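Kit de démontage Garnemitz : notre avis après un semestre

Nous cherchions depuis longtemps un support d'exercice qui ressemble à une vraie tâche d'atelier. Les cubes en mousse, les étudiants les connaissent par cœur, et ils s'ennuient vite. Le kit Garnemitz propose une autre chose : un plateau avec des logements pour les composants, une bibliothèque de trajectoires et un cahier de 105 pages. L'ordinateur n'est pas fourni, il faut le trouver soi-même. Nous avons pris un vieux Dell, avec une carte mère verte et beaucoup de câbles, et c'est justement les câbles qui ont donné le plus de travail.
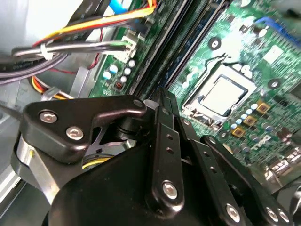
Club Robotique Ivness — Département Génie mécanique et automatique

Le premier exercice du cahier demande d'approcher la pince des barrettes de mémoire sans toucher le reste. Sur le papier, c'est deux pages. Chez nous, il a occupé trois séances entières. Les faisceaux jaunes et orange passent très près de la zone de travail, et le logiciel Vistura, livré avec le kit, ne les connaît pas : il calcule la trajectoire comme si le boîtier contenait seulement des pièces rigides. Nous avons donc ajouté à la main des volumes interdits. Cela fonctionne, mais j'aurais aimé que le cahier en parle avant la page 80.

Le plateau est la partie que je préfère. Les logements sont bien dessinés, les bords guident la pièce, et un petit défaut d'alignement est souvent pardonné. La fixation sur la table est moins heureuse. Les vis prévues sont trop courtes pour nos profilés, et nous avons dû en commander d'autres chez Cullinane.
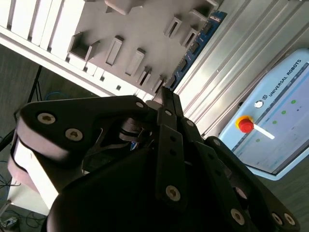 Il faut aussi parler du temps de réglage. La notice promet une installation en une demi-journée, et ce n'est pas réaliste pour un groupe de deuxième année. Il faut définir le repère du plateau, puis celui du boîtier, puis vérifier les deux à vitesse réduite. Si quelqu'un déplace le boîtier entre deux séances, on recommence. Nous avons fini par coller des butées sur la table — une solution un peu pauvre, mais efficace.

Concernant le prix, nous avons payé 820 euros pour le plateau et la licence d'un an. La version complète, avec la formation, monte à 2 734 euros et je ne la conseille pas à un club. Les exercices du cahier suffisent si un enseignant accompagne les débuts. Par contre, la licence se termine en juin, au milieu des projets, et le renouvellement n'est pas clair sur le site.

Est-ce que je le rachèterais ? Oui, le plateau sans hésiter. Pour le logiciel, j'attendrais une version qui accepte les obstacles souples. Les étudiants, eux, ont appris beaucoup de choses sur les repères et sur la patience, et plusieurs veulent continuer avec la carte d'extension.

Commentaires

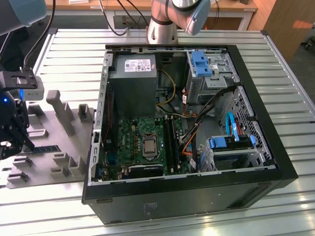

Bonjour et merci pour cet avis détaillé. Dans notre lycée nous avons le même plateau, et nous avons rencontré le même problème avec les vis. Pour les câbles, nous les attachons sur le côté du boîtier avant chaque séance, c'est moins noble que les volumes interdits mais les élèves gagnent du temps. Une question : est-ce que vous faites aussi la réinsertion des barrettes, ou seulement l'extraction ? Chez nous la réinsertion échoue encore une fois sur deux, et je me demande si cela vient de la vitesse ou du repère.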